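We passed 1,829 usable demonstrations in September, and most of what I learned getting there had to do with cloth. Rigid objects went quickly. You pick up a cup, you put it down, you save the file. Cloth takes longer because it never starts in the same shape twice, and the policy needs to see a lot of those shapes.

Kha Lâm wrote the first task list for Gulik, and it had 70 starting positions for folding alone. I thought that was too many. After the first training run I asked him for more.

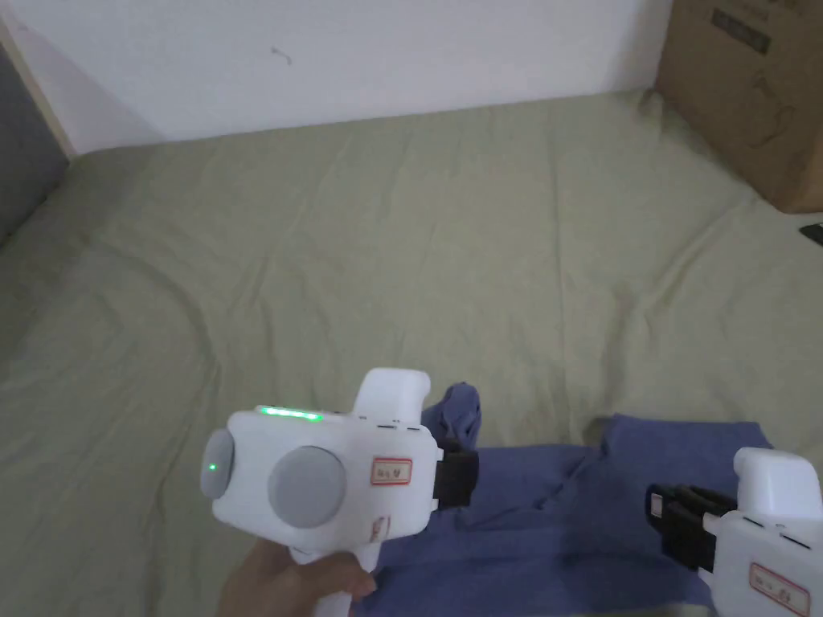 Folding on a bed is harder than folding on a table. The surface gives when you press on it, and the grippers have to come in low without dragging the sheet along with the cloth. I drop the cloth in a heap before each take and don't tidy it. If a corner happens to be sticking up, as with the blue-purple one on the green sheet, I usually go for that corner first. Canan Güler always flattens the middle before doing anything else. We kept both habits in the set.

Our total recorded count is 2,429, so a fair number were thrown out. Most of the bad ones were takes where tracking dropped for a moment, and I stopped trying to rescue those. I still have 3 tasks left on the bedroom list, all of them with pillowcases, and then we start on the kitchen.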